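Wardrobe and Stockroom Assistant (part-time)
Skovetti Costume and Clothing Hire

Hours: four days a week, 8.30am to 2.30pm
Start: September
Reports to: the stockroom manager

We hire out clothes. Mostly to amateur dramatics, sometimes to school plays, and now and then to a man who needs a frock coat for a wedding and would prefer not to say whose. The clothes go out in good order and come back in bin bags. Between those two conditions there is a job, and we would like you to do it.

The stockroom holds 877 garments on the catalogue and a further number that are not on the catalogue, which we will come to. Everything lives on hangers. The long rails run the length of the back room, and there are small rails for sorting, fittings and the sort of dithering that goes on before a big order leaves.

What you would be doing

Unpacking returns, checking them against the hire sheet and putting each piece back on a hanger the right way round. You would be surprised how many ways round there are.

Sorting for wash, dry clean, mend or straight back on the rail. Velvet is never straight back on the rail.

Steaming. There is a great deal of steaming. The big steamer is a Vurkov and has two settings, off and weather.

Small mends: buttons, hooks and eyes, a dropped hem, a popped shoulder seam. Anything larger goes to the workroom upstairs with a tag on it. Please write the tag in words. "Bad at back" has been sitting on a waistcoat since before any of us started.

Making up orders. A typical order is a cast of twelve with measurements supplied by the cast, who are optimists to a man. You pull two sizes for each and hang them in scene order on a sorting rail. The customer then comes in and changes the scene order.

Finding the uncatalogued things and cataloguing them. The system is called Tevus. It wants a colour for every garment and offers you a list to choose from, and the list has no brown. We use "autumn". You will get used to it.

What we are looking for

Somebody who likes clothes as objects and can bear to see them treated as luggage. You need to be able to sew a button on so that it stays on. You need to tell wool from something pretending to be wool, or be willing to learn with your nose when it gets steamed.

You should be comfortable on your feet for most of the shift and able to lift a full garment box, with help for the military coats. There is one step down into the back room. Everyone falls down it once.

Experience in a theatre wardrobe, a dry cleaner's, a charity shop or a large family would all be useful. We have no interest in your degree, though you may mention it. A driving licence would be handy for deliveries but the van is temperamental and we won't hold it against you if you'd rather not.

How we hang things

We ask every applicant to read this part, as it is most of the job.

Wooden hangers for anything with shoulders. Wire ones go out with the recycling. The hanger goes in from the bottom and the neckline is never stretched over it. Do the shoulders first, one and then the other, and look at the seam to see whether it sits where the hanger ends. If it droops past, find a wider hanger. Fasten the top button if there is one. Then lift it clear and let it drop before you put it on the rail, and you will see at once if something is twisted inside.

Long things go at the end of a sorting rail, where there is room for the hem. On the small rails some hems reach the floor whatever you do, so the floor gets swept first thing. Spare hangers stay on the rail with the clothes. Put them in a box and they knit themselves together overnight.
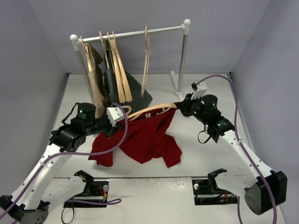 Dark red next to dark green is how you lose an afternoon under the strip light, was the view of Takagi, who read this advert before it went out and wanted it added that colours should be checked at the window. Takagi also felt that the part about hems was too forgiving, and that a long garment should be lifted over the arm and taken to a taller rail the moment it touches down. We have left our version in. You may take sides once you have passed your trial period.

Pay and other matters

Hourly pay is set out in the application pack and goes up after the trial period, which lasts 4 weeks. Holiday is pro rata. December is not a month for taking it, as every village in the county puts on a pantomime and every one of them wants the same cow.

You get 80 per cent off hire for yourself and whoever you live with, excluding the cow. Tea, coffee and an apron are provided. The apron has pockets for pins, and we ask that the pins stay in it when you go home.

The stockroom is heated at one end. Long-serving staff have settled at that end, but there is a rota.

How to apply

Send us a letter of no more than 2 sides telling us what you have done and what you are like to work near. Please also tell us about one item of clothing you have looked after for a long time, and what state it is in now. We read these with real attention and they have got people interviews before.

Letters can be posted or brought to the hire counter before 3pm. If you bring yours in person you may be asked to hold something while we look for the other sleeve. It isn't part of the assessment.

Interviews will be held in the stockroom and will take an hour, including a short practical with a box of returns, a rail and some hangers. Wear something you can kneel in. We will let everyone know either way by the end of the month.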